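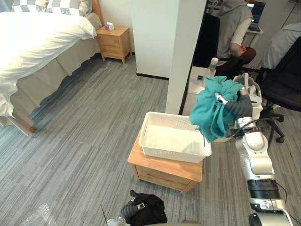
Zilia 双臂整理机器人开放日试看记录

三月去了一趟 Allau 的开放日，看的是他们家的 Zilia，一台主打卧室整理的双臂机器人。去之前在网上只能找到几段很短的宣传视频，动作都剪得很碎，看不出真正的速度，所以报名的时候我主要想弄清楚几件事：收一件衣服要多久，失败了怎么办，普通人家里的家具它能不能应付，以及租下来一个月到底花多少钱。下面按当天的顺序写，最后说我自己会不会租。

先说地方。开放日在 Tarigan 楼里，Allau 租了其中一层。前台登记以后发一张单页，正面是产品参数，背面是收费办法。没有舞台，也没有大屏幕讲解，参观的人分批进去，每批在演示间停留一个小时左右。我排的是下午两点那一批，同批的人里有做民宿的，有给父母看的，也有学生。

演示间布置成卧室的样子，和办公区之间只有一道白色隔墙，地上铺着灰色条纹地毯，卧室和办公区连成一片。床、浅色木床头柜、白被子，都是普通家庭会买的那种东西，没有专门改造过的痕迹。床前另放了一个小木柜，柜面上搁着一只白色镂空塑料筐，当天所有的收纳任务都围着这只筐做。隔墙另一边有人坐着对着笔记本电脑干活，没有因为参观停下来。我比较喜欢这种安排，至少看到的是它平时干活的环境。

负责接待的是 Kurniawati Tjoa，她管现场测试，说话不快，问什么答什么，答不上来的就记在本子上。我后来发邮件追问了两个问题，隔天都收到了回复。

一、外观和体积

Zilia 的手臂是银色和白色的分段关节，中间有深色的环，线缆没有全部藏进壳里，腕部附近能看到黑色的线绕出来。单页上把这个写成“便于检修”。放在家里看着会有点工业味，家里有小孩或者养猫的，我会担心线被拽。Kurniawati Tjoa 说量产版会加一层布套，但当天没有样品，所以这一点我按没有来算。

夹爪是深灰色的，指面有一道道凸纹，夹布料的时候不太打滑。我上手摸了一下备用的夹爪，凸纹比较软，按下去有回弹。工作人员说这个部件属于耗材，磨平了要换，更换周期看使用频率。我问具体多久，对方说还在统计，没有给数字。

体积方面，机身比我预想的宽。床和小柜之间留的过道要够它转身，演示间里当然够，我家的卧室就很勉强。如果你家床两侧都贴着柜子，基本可以不用考虑了。单页上没有写最小通行宽度，我觉得应该写上，这比电池参数有用得多。

二、收衣物

第一项任务是把散放的布料收进筐里。当天用到的有一块青绿色的，还有一团黑色的。青绿色那块料子薄，黑色的厚一些，带搭扣。操作流程是在平板上点一下“收纳”，然后人退到一边。

先讲速度。慢。右臂伸过去、夹住、抬起来、移到筐的上方、松开，一件薄衣物从头到尾的时间，够我自己收完一整张床。中间有几次明显的停顿，机器停在半空，手臂不动，过几秒再继续。同批有位参观者以为死机了，工作人员说是在重新判断筐口的位置。停顿的时候没有任何提示灯或者提示音，这一点我当场提了意见，人站在旁边根本不知道它是在想还是坏了。

再讲成功率。薄的那块，我看的几轮里大多数能放进去，偶尔会有一角搭在筐沿外面。机器不会再回来把这一角塞进去，它认为任务已经结束了。对我来说这个可以接受，顺手塞一下就行。厚的那团要差一些，夹起来以后容易往下坠，有一轮掉在了柜子前面的地毯上，它停了一会儿，重新去夹，第二次才成。

带搭扣的东西要留意。搭扣硬，夹爪如果正好夹在上面，布会歪着挂下来，放的时候方向就偏了。我问能不能识别搭扣和拉链，回答是目前不能，后续通过 Clilus 更新。Clilus 是他们自己的后台系统，任务设置、更新、故障记录都在里面，后面单独说。
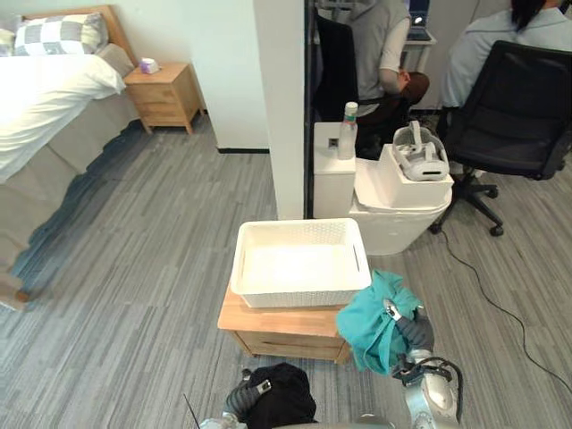
两只手臂一起用的时候，表现比单臂好。一只爪子按住或者攥着一件，另一只去处理下一件，这样中间不用来回换手。但两臂靠得近的时候动作会主动放慢，筐和柜子又都不大，所以总的时间并没有省下多少。我自己估计，真正能体现双臂好处的是叠大件，例如床单，可惜当天没有安排这个项目，问了也只说在测试。

地毯对它影响不大，底盘走起来声音很小，在隔墙那边坐着的人应该不会觉得吵。声音主要来自手臂关节，起步那一下有一声短促的电机音，晚上用的话，浅眠的人会听见。

有一件事我原来没想到，就是放筐的位置很讲究。筐摆在小柜上面，高度正合适，后来有位参观者提出把筐放到地上试一次，工作人员同意了。结果手臂要压得很低，机器先退了一步才够得着，松开以后布落在筐外面。再试一次还是在外面。也就是说，买回家以后你得给它配一个固定高度的台面，脏衣篓直接放地上的家庭，要改习惯。说明书里有推荐高度，宣传页上没有。

三、遥控接管

Zilia 做不成的任务可以由人远程接管，戴头显，用手带着机械臂走。演示间靠里的白色箱子上就放着一副白色头显。当天让参观者报名体验，我排上了。

戴上以后要先校准，双手举到胸前，停住，再慢慢放下。校准花的时间比我想的短。画面清楚，延迟能感觉到，但不至于头晕，我戴的时间不长，久了不好说。最难的是判断深浅，我以为已经夹到布了，合上爪子才发现还差一截，反复了几回才夹住。夹住以后抬起来倒是容易，放进筐里也没有问题。

旁边那位做民宿的参观者手比我稳，上手很快就能连着放几件。他问能不能一个人在办公室里同时看几间房的机器，Kurniawati Tjoa 说一个操作员同一时间只能接管一台，但可以在几台之间切换，机器在等待接管的时候会原地不动。他对这个回答比较满意，我倒觉得对家庭用户意义不大。我人在外面上班，不会专门戴上头显去收一件衣服。

家庭用户用得上的，是他们提供的人工接管服务：机器卡住以后，由 Allau 的操作员远程接手。这里就有一个绕不开的问题，别人会看到你的卧室。我专门问了这一条。答复是每次接管前要在手机上点同意，不点就不接；画面里的人脸会做模糊处理；用户可以在后台看到接管记录。人脸处理的效果我没有见到，当天演示用的是现场画面，没有走那套流程，所以只能照原话转述。我自己的意见是，卧室这个场景比客厅敏感，同意按钮应该每次都弹，不要出现“以后不再提示”这种选项。邮件里他们回复说目前没有这个选项，以后会不会有，没有承诺。

四、后台系统 Clilus

Clilus 有手机版和网页版，我试的是平板上的网页版。界面很素，左边是房间列表，右边是任务。新建一个收纳任务要做三件事：框出要收的区域，指定容器，设定时间。框区域的时候直接在拍到的房间画面上用手指画，很直观，家里老人教一遍应该能会。

不好用的地方也有。任务失败以后，记录里只写“未完成”，不写原因。是没看见、没夹住，还是掉了，全都显示成同一个词。我在旁边看着当然知道，人不在家的时候就只能猜。导出的记录要细一些，但那是一份表格，列名全是英文缩写，我看了一会儿没看懂，工作人员也要对着文档才能解释。

更新方面，说是自动推送，夜间安装。我问可不可以关掉自动更新，可以，在设置的第二层里。关掉以后人工接管服务会受影响，版本差太多就接不上。这条规定写在服务条款里，建议签之前看一遍。

训练数据我也问了。单页上写着，卧室收纳这一类任务，截至印刷时一共采集了1151段完整操作，都在自家场地里完成。我不懂行，没法判断这个数是多还是少，同批的学生说要看任务范围，只收布料到筐里的话够做一个能看的版本，换到别人家里就难讲了。我问有没有在真实住户家里测过，回答是有几户在试，结果还没有整理出来。

五、费用

Zilia 目前不卖，只租。押金1868元，租期结束机器没有损坏就退。月租分两档，不含人工接管的一档单页上没有印，现场说约670元，以签约时的报价为准；含人工接管的一档当天没有报价，要看每月次数。夹爪磨损另算，前两副免费。

上门安装包含在内，会有人来测房间尺寸，不合适的话直接退押金。搬家要重新测，收一次上门费。中途退租提前一个月说，没有违约金，这一条比我租过的净水器还宽松。

拿这个价钱和请钟点工比，现在肯定是请人划算。钟点工来一次，收衣服、换床单、擦柜子都做了，Zilia 只能做第一样，而且做得慢。它的好处是每天都能跑，人不用在家等，也不用约时间。对腰不好、弯不下去的人，或者照顾卧床老人、腾不出手的家庭，每天把床上地上的东西归到一个筐里，是有用的。我母亲就是腰不好，我去看这个展示有一半是替她看的。

六、安全

急停按钮在机身后面，红色，拍下去手臂立刻停住，手里夹着的东西不会松开。我试了一次，反应很快。复位要在平板上操作，不能直接在机身上复位，单独在家的老人可能会被难住。

有人走近时它会减速，走到很近会停。我从侧面走过去，它停了；从后面走过去，离得比侧面近了不少才停。工作人员承认后方的感应弱一些，建议使用时人待在前面。小孩跑过去会怎样，当天没有测，我也不觉得应该在现场测。说明书写的是工作期间儿童和宠物不要进入房间。

地上的杂物是另一个问题。线缆、塑料包装这些东西，它不在收纳范围之内，看见了也不会收，只会绕。细的黑线在灰地毯上，我问它看不看得见，对方说粗一点的可以，细的不保证。家里地上有充电线的，跑之前先收起来。

七、适不适合

合适的情况：卧室宽敞，地面平整，衣物以薄款为主，愿意固定一个筐和一张台面，对速度没有要求，白天家里没人。

不太合适的情况：小户型，衣服厚而且配件多，有小孩或者宠物经常进出卧室，介意别人远程看到房间。

评分的话，夹取薄布料给七分，厚的给五分，双臂配合六分，遥控接管的手感七分，后台四分，主要扣在失败记录上。外观我不打分，看个人。

对开放日本身的组织，提几条意见，供后面去的人参考。批次之间间隔太短，我们这批还没问完，下一批已经在门口等了。单页上的字太小，收费那一面尤其小，年纪大的参观者都在请工作人员念。遥控体验的名额是先到先得，想试的人进门先去登记，不要先看演示。停车在地下二层，从东侧电梯上来最近，西侧那部要刷卡。水可以自己带进去，吃的不行。

租不租的问题，我暂时没有签。过道宽度这一关我家过不去，母亲那边的卧室倒是够，但她一个人住，急停之后的复位她弄不了。我在邮件里问能不能在机身上加一个复位键，Kurniawati Tjoa 回复说已经记到需求里，下一版硬件会评估。等那一版出来，如果还办开放日，我打算带母亲一起去，让她自己按一按再说。

补充一点，有朋友看完问我能不能叠衣服。不能。目前就是收进筐里，收进去是什么样就是什么样，要叠还得自己来。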